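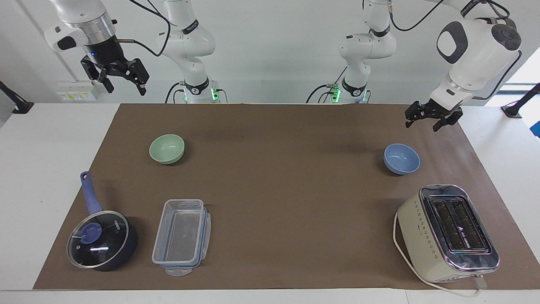
Toaster, saucepan with glass lid, bowls. Mat sold by the roll, see below.

Dalsgaard Table Mat, brown and other colors

Back in stock. Cut to size from the roll or ready cut, 2 lengths. Wipes down with a damp cloth, dish soap if its greasy. Don't put it in the dishwasher, don't iron it. Curls a bit when new, leave it flat overnight with some books on the corners.

Colors: brown, slate, oat. Oat is low, more in December.
Thickness: 2 mm
Edge: raw cut, no hem
Heat: fine for warm plates. Use a trivet for pans straight off the stove.
Shipping: 7 days from the Skovov warehouse, rolled not folded. Cut pieces can't be returned, so measure twice. Add an inch if you want overhang.

Round tables: order the square and trim it yourself, kitchen scissors will do. Paper template is in the tube. Samples are free, one per color, just ask Maysoun at the order desk.

We use cookies to remember your cart. Accept / Settings

Comments (3)

Cadi Owen
Had the slate since last year, coffee rings come off fine. Turmeric did not.

Kenji Dunleavy
Does the brown match the Flurnberg placemats? Hard to tell on my screen

Agathe Mallet
@Kenji mine is a shade darker then the placemats. Get the sample first, took 13 days to reach me though.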